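Bread and butter pudding, slow cooker version. A few of you asked after I mentioned it on Sunday, so I'm posting it as a thread. Serves six.

1/ Use stale white bread, a day or two old. Fresh bread goes to paste. I cut mine into triangles with the crusts left on and butter one side only.

2/ Grease the pot well, including up the sides. Layer the bread butter side up with sultanas in between. Keep the top layer free of fruit — it catches and turns bitter.

3/ Custard is four eggs, 56g caster sugar, a pint of whole milk and a small tub of double cream. Nutmeg if you like it. Bảo Tôn puts orange zest in his and I've come round to that.

4/ Pour it over slowly and leave it for half an hour before you switch anything on. Press the bread down with a spoon once or twice.

5/ Low for three hours. Tea towel under the lid to catch the drips, corners folded up on top so they don't hang near the base. Don't lift the lid for the first two.

6/ My pot is an old Tollo from 1989 and it runs hot. With a newer one, check at three hours and give it another 20 minutes if the middle still wobbles a lot.

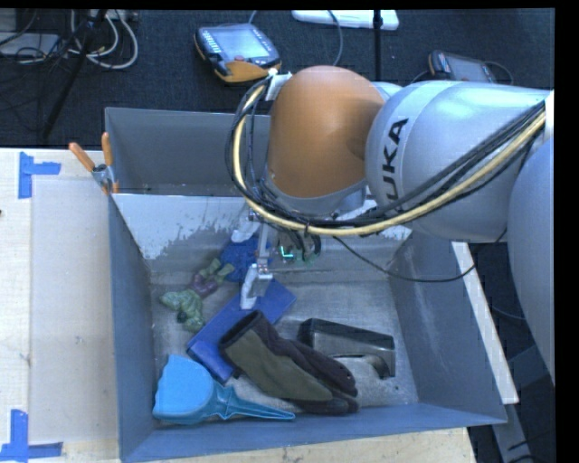

KUKA arm reaching into the big grey bin.

7/ Someone asked about brioche. It works, but drop the sugar by a spoonful and check it half an hour earlier.

8/ Leftovers keep two days in the fridge. I fry cold slices in butter for breakfast. Savoury one with leeks next week.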